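Tolar Television Viewing Club
Minutes of the general meeting, 22nd November

Present: 18 members. Apologies were received from four others.
The chair opened the meeting once the heating had been turned up and the previous minutes had been read.

1. Previous minutes
Approved with one correction. Item 6 should say that the club watched the extended version of the Inemard pilot, not the broadcast version. The two differ by one scene at the ferry dock.

2. Final season of Inemard
Members discussed the news that the next season of Inemard will be the last. The streaming service has confirmed ten episodes, with the first two released together in April. Most members were sorry but not surprised. Several said the fourth season had already felt like an ending, and that the show could have stopped with the sale of the boatyard.
There was a long discussion about whether the club should watch the new episodes weekly or wait and watch them over two weekends. Points made for weekly viewing: it gives people something to talk about, and it avoids spoilers at work. Points made for waiting: three members will be away for most of April, and the story is slow in the middle.
Vote: 11 for weekly, 6 for two weekends, 1 abstention. Weekly viewing carried.
Action: secretary to circulate the schedule once release times are known.

3. Rewatch before the final season
It was agreed to rewatch selected episodes only. A full rewatch would take up every meeting until summer. The proposed list is the pilot, the flood episode, both parts of the trial, and the season four finale. A request to add the musical episode was noted and will be decided next time.

4. Öztürkmen
The club has now finished season one of Öztürkmen. Opinion was divided. Those in favor liked the family scenes and the lead performance. Those against found the business plot hard to follow, and two members had stopped trying by episode five. Subtitles were preferred over the dubbed version by a clear majority – the dubbed version will not be used again unless a member asks for it in advance.
Season two to go on the spring list.

5. Hall and equipment
The projector bulb has been replaced. The club paid $50 for a used screen, which is wider than the old one and has to be hung from the second set of hooks. The old screen is free to any member who can collect it.
The building manager has asked that the side door be kept shut during showings because of noise complaints from the apartments behind. Agreed.

6. Money
The balance stands at $400 after the hall rental was paid. Dues remain the same. Members who have not paid for the current season are asked to do so before the next showing.

7. Refreshments
Popcorn and coffee to continue. It was agreed to stop buying bottled water. Members should take their own cups home or wash them before leaving – the kitchen has to be clear by ten for the morning group.

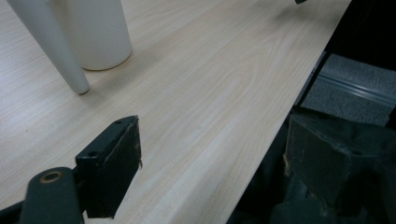 8. Clistard fan weekend
The organizers of the Clistard fan weekend have written to ask if the club would like to run a trivia table. They expect around 400 people. The table itself is free, but the club would have to supply its own questions and prizes. Five members offered to help on the day. It was pointed out that few of us have seen Clistard past the second season, so the questions should cover several shows.
Agreed to accept.
Action: secretary to reply and ask about parking.

9. Other business
A DVD of the flood episode was left in the hall after the last showing and is being held at the front desk.
A member asked if meetings could start half an hour earlier in winter. Held over.

The meeting closed at 8:50 and was followed by a showing of the Inemard pilot.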